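Frozen Finger Reading Stops Gripper Recording at Ultham

If you've walked past the Humphreys room this month and wondered why the tables were so quiet, it's down to a fault, and a sneaky one. We stopped all hand-held gripper recording in the middle of one afternoon in February, and as I write this only part of it has started up again.

The short version: the grippers were sometimes telling the computer that their fingers were wide open when they were closed. Not every time, and never for long, but often enough that the robot arm downstairs learned something silly from it. During a test run it closed on a plastic tub, decided its fingers were still open, and kept on squeezing until the lid popped off and shot over the safety line. The arm was stopped with the red button. No one was hurt and the tub is in two pieces. 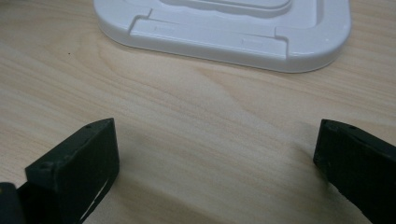
Fingers apart and open toward a white plastic object, maybe a tray or base. With a gap like this one, the width reading should be well up the scale.

I'd love to say we spotted it right away, but we blamed the arm first. It seemed the obvious suspect! We swapped its fingers, checked the force limit (which was set too high, more on that in a minute) and ran the same job again with the same result. After that Mabli Howells pulled up the raw recordings in Tena, the program we use for looking through sessions, and put the finger width on a graph next to the video. You could watch the hands squeeze shut on something while the line on the graph sat there flat as a pancake.

She then wrote a little script to look for flat spots across the whole batch. Out of 2875 recordings, 1309 had at least one. I had to read that number a couple of times. I'd been guessing we would lose a handful.

The cause is a plug. Each gripper has a cable coming down from it, and where the cable meets the body there's a small connector that was fine when the grippers sat on a bench and less fine once people started reaching across a table with them. If the cable gets a tug, the connector shifts just enough to drop the signal. What made it hard to catch is that the software didn't complain. When it lost the signal it simply repeated the last number it had, so if the last number was "open," then open it stayed.
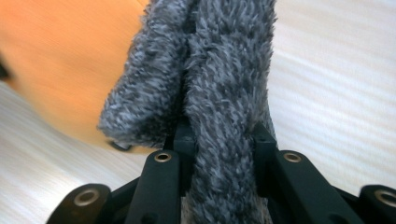

Reported by the Humphreys room desk, with extra digging by Mabli Howells

Soft things turned out to be the worst for hiding it. With a hard box you can tell from the video pretty quickly when the fingers have met something, and the number ought to settle at the width of the box. With fluffy fabric the pads sink in, the fibers bunch up around them, and you don't really know what width to expect. A reading that's off could pass for thick cloth. We had people checking recordings by eye the whole time, and I don't blame them one bit for letting those through (I let plenty through myself).

So what happens to the bad ones? They aren't being thrown out, at least not yet. Mabli thinks she can work out the finger gap from the video in the ones where both fingers stay in view, and she's trying that on a small set now. Anything she can't rescue gets pulled from training. The arm's current model has been taken down and we've gone back to the one before it, so if your demo looks a bit clumsier than it did in January, you know why.

The cables themselves went to Cernadetti, the shop that made them up for us. They were very nice about it and sent back a version with a locking collar that you twist until it clicks. I pulled on one pretty hard and it held. We're also adding a loop of slack at the wrist, held by a strap, so a snag yanks on the strap before it gets to the plug.

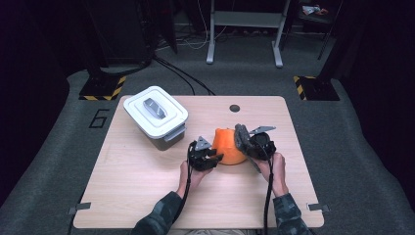 Ultham Bench News, Issue 80

Two-handed work is where we're being the most careful about starting up again. One person is holding both grippers on one object, and each of them has its own black cable running down past a hand and off toward the front of the table. It's easy to lean on one with a forearm without feeling it. One-handed recording is already back on with the new cables, and two-handed follows once every pair has been changed over.

Until then, please do the following before each session. Open and close each gripper all the way while watching the number on the screen, then wiggle the cable at the plug with the fingers closed and watch again. If the reading moves by more than 2 millimeters while you wiggle, put a red tag on the gripper and leave it in the tray by the door. Don't tape the plug. I know some of you have been taping the plug!

There's a change to the software too. If the signal drops now, the recording stops and the screen goes yellow, which is annoying in the middle of a good take, but please don't switch it off.

As for the arm, its squeeze limit has been turned down a good deal, and it has to pass a check with an empty gripper each morning before it's allowed to touch anything. The safety line around it has been moved back as well, far enough to cover flying lids. If you had a close call with a gripper or the arm over the winter and didn't mention it because it seemed too small, come and tell me or Mabli. Mornings before ten are best.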